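Is it worth fixing up an old office desktop for a kid starting middle school?

Posted by nokudgate_mom

My daughter starts at Relham Middle in the fall and needs something for homework – mostly typing, slides and the school portal. My sister's office is clearing out old desktops and she can grab me one for next to nothing. The catch is it'll probably need a new drive and a cleanup. I've got $100 to spend, tops. Do I go for it or save up for a laptop? We have a desk in the kitchen and she doesn't need to carry it anywhere.

Giannakopoulos
I say go for it! I've set up 2 of these for my own kids and they held up fine through all the essay writing and the endless slideshows about volcanoes. Put your money in a solid state drive first, then memory if there's any left. Ask your sister whether the drive gets pulled before they let it go (a lot of offices do that), and check which version of Windows it can run, or you'll be stuck in May with a portal that won't load. You'll also want a monitor, and thrift stores are full of them. For the cleaning, go easy with canned air and get fresh thermal paste if you take the cooler off. 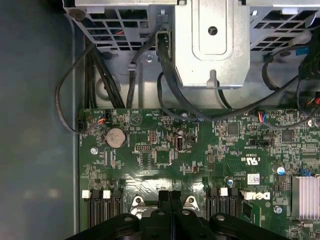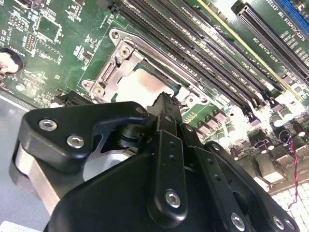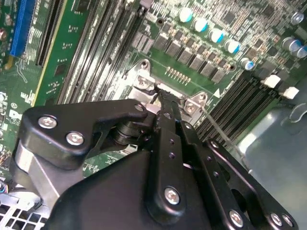 Inside a desktop, with the green board in its metal case.

Oh, and a kitchen desk is great for keeping an eye on things. Ours was in a bedroom for 3 weeks and I moved it right back out.

Fosine
just get a chromebook

relhamdad
Call the school before you spend anything. Ours lent out laptops last year and all I had to do was sign a form at the front office.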